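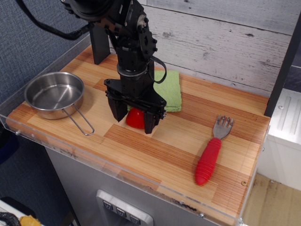 *Small, red, glossy. The whole argument in one color.*

# Tomatoes in the fridge: yes, no, or grounds for divorce

**Gondedham Gardeners' Board > Kitchen & Storage**

---

**brinebucket** wrote on June 25, 2022:

First ripe Purkanos came in this morning, and by lunch my household was not speaking. I put them in the refrigerator. My wife took them out of the refrigerator. I went to wash the colander, and when I came back I moved them in again, because it's 94 degrees in our kitchen and I didn't grow these things from seed so they could turn to soup next to the toaster.

Her position is that a tomato that has been in the fridge is a dead tomato. My position is that a tomato with a gray beard is deader.

Please settle this. I've told her I'm asking neutral experts, so try to sound like some.

---

**stakeandcage**

She's right. Counter, stem side down, out of the sun. I've been doing it this way since before this board existed and I have never once missed the fridge.

The cold kills the flavor. You can put a chilled one and a counter one side by side and anybody with a tongue can tell.

---

**mulchado**

> anybody with a tongue can tell

I have a tongue and I can't tell. I tried it last July with my whole family and a blindfold. Half of them picked the fridge tomato as the better one and my uncle picked a plum.

---

**stakeandcage**

How long did you leave the chilled ones out before you tasted them?

---

**mulchado**

Couple of hours, so they'd be the same temperature. Otherwise it isn't much of a blindfold test, is it? You'd just pick the cold one out by its being cold.

---

**stakeandcage**

Well, there you go. You let them recover. Most people pull it out, slice it and eat it at 38 degrees and wonder why it tastes like a wet envelope.

---

**mulchado**

So the fridge is fine as long as you take them out of it first. I can live with that. I think you just agreed with me, and I'd like it noted.

---

**stakeandcage**

I did not.

---

**lowerforty_ish**

Can I ask the boring question? How ripe are they, brinebucket? It matters more than anything else in this thread.

If they still have green shoulders, or they're more orange than red, keep them out of the cold. They're not finished, and chilling stops them where they are. You can put them back on the counter later and they'll go red and stay mealy.

If they're dead ripe, soft at the blossom end, and you can't eat them today, put them in the fridge and stop feeling bad about it. Yes, they lose a little. They lose a lot more by rotting.

---

**brinebucket**

Dead ripe, most of them. A few split after the storm. My wife has read your post and says the first half is excellent.

---

**pectin_pete_not_pete**

Split ones don't go anywhere except into your mouth or a saucepan. I don't care what anyone's grandmother did. Once the skin's open you've got a day, and it has to be a nice day.

---

**zone5grump**

Nobody in Egger has a ripe tomato. We're at 2,000 feet and I have flowers. I have one green marble with ambitions. I'd like the moderators to consider a separate section for people who are still wearing a sweater to water.

---

**brinebucket**

I started mine stupidly early under lights, if that helps.

---

**zone5grump**

It doesn't.

---

**lowerforty_ish**

What's the story on Purkano, by the way? I saw it in the Funuler catalog this winter and nearly ordered it, then got distracted by a squash. The write-up called it "a tomato of character," and in my experience that means it cracks.

---

**brinebucket**

It cracks. Otherwise I like it. Smallish, thick skin, more sour than sweet. First flower to first ripe fruit was 39 days on the plant by the back steps, and I only know that because I write it on the fence in pencil. The ones in the far bed are slower, and I think that's the black walnut next door getting its elbows in.

Germination was lousy though. I sowed 8 and got 2 up in the first tray, then did another tray with a heat mat and nearly all of them came.

---

**mulchado**

Funuler seed has been hit and miss for me too. Beans were great. The peppers must have been stored in somebody's glove compartment.

---

**stakeandcage**

Never had a problem with Funuler. Did you bottom water?

---

**mulchado**

I did everything short of reading to them.

---

**pectin_pete_not_pete**

Back to the kitchen. Can we talk about stem side down? I keep seeing it repeated as gospel. The idea is that moisture leaves through the stem scar and mold gets in the same way, so you put the scar against the counter. Fine. But if you leave the little green cap and a bit of vine on, the scar isn't open yet, and you can set them any way up you please. I put a piece of tape over the scar once on a few and they lasted just as well upside right.

---

**stakeandcage**

You taped your tomatoes.

---

**pectin_pete_not_pete**

Painter's tape. It comes off clean.

---

**zone5grump**

I've read some things on this board, but this is the first one I've read aloud to the dog.

---

**lowerforty_ish**

Pete's right about the scar, and I'm sorry to be the one saying so. I'd add that shoulders bruise. If you've got big slicers with heavy ribs, they're sitting on those ribs when you flip them, and after a few days you get soft spots. Small round ones don't care.

Also, single layer. People pile them in a pretty bowl because it looks like a magazine, and the bottom ones get crushed and then take the rest down with them. I use a sheet pan with a dish towel on it. It looks terrible and takes up the whole counter.

---

**brinebucket**

The pretty bowl was a wedding present and is apparently not up for discussion.

---

**quietcornfield**

Long-time reader, first post. Has anyone tried a basement? We keep ours on a shelf at the bottom of the cellar stairs. It stays in the low sixties all summer and the tomatoes keep much better than they do upstairs. My mother did it that way and never mentioned it because it hadn't occurred to her there was another way.

---

**lowerforty_ish**

That's the best answer in the thread. High fifties to low sixties is just what a ripe tomato wants, and it happens to be a temperature most kitchens can't do. Fridge is too cold, July counter is too hot. If you've got a cellar, use it.

---

**mulchado**

I've got a slab. The coolest place in my house is the floor of the hall closet, and the cat has a prior claim.

---

**stakeandcage**

I also have a cellar. I should have said so earlier. I've been keeping them down there when it gets hot.

---

**mulchado**

You WHAT

---

**stakeandcage**

It has a counter in it.

---

**mulchado**

Two pages of "never once missed the fridge" and the man's been running a tomato cave.

---

**stakeandcage**

I stand by everything. It's a counter. It's downstairs.

---

**pectin_pete_not_pete**

While you two work that out: anything past saving, core it, freeze it whole on a tray, then bag it. When you want sauce, run the frozen ones under warm water and the skins slide right off. No blanching, no ice bath, no standing over a pot in July. They're mush when they thaw, so don't go planning a sandwich.

---

**zone5grump**

How long do they keep frozen? Asking for September, when I expect to have my one.

---

**pectin_pete_not_pete**

I use mine up by spring. After that they start tasting like the freezer, and my freezer tastes like fish.

---

**quietcornfield**

Do you salt them first?

---

**pectin_pete_not_pete**

No. Salt the sauce.

---

**brinebucket**

Update, as promised to nobody. We've drawn up terms. Anything with green on it goes on the counter. Anything ripe gets eaten at supper. Whatever's left over goes in the fridge door and comes out at breakfast so it's had time to think by lunch. Split ones are sauce. The pretty bowl stays, but with lemons in it.

We don't have a basement. We do have a crawl space, and I was asked not to finish that sentence.

---

**lowerforty_ish**

That's a good system. Put them on a shelf though, the door gets knocked around every time somebody wants milk.

---

**brinebucket**

The shelf is all pickles.

---

**stakeandcage**

You keep pickles in the fridge?

---

**mulchado**

Please start a new thread.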